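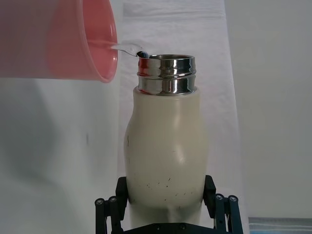 Equipment Planning Coordinator, Automation
Namance Laboratory Services, Flarnenby site

Namance invites applications for a full-time coordinator to plan and budget equipment for its robotic handling group. The group studies everyday manipulation tasks such as grasping bottles and pouring liquids. The position reports to Marisol Correa, Head of Operations.

The coordinator will prepare the annual purchasing plan for grippers, wrist cameras and spare finger pads, obtain written quotes from suppliers, and keep the equipment register, which now lists 167 items. The successful candidate will also schedule replacements with Heriberto Flores of the workshop — including consumables such as test containers and cloths.

Applicants must have three years of experience in technical purchasing and be comfortable with spreadsheets. Knowledge of robot arms is helpful but not required. Occasional travel to the Dellent site is expected.

Send a resume and cover letter to Lizeth Apaza, Human Resources, Room 104, quoting reference 903. Interviews will be held in May.

Posted Apr 29, 2018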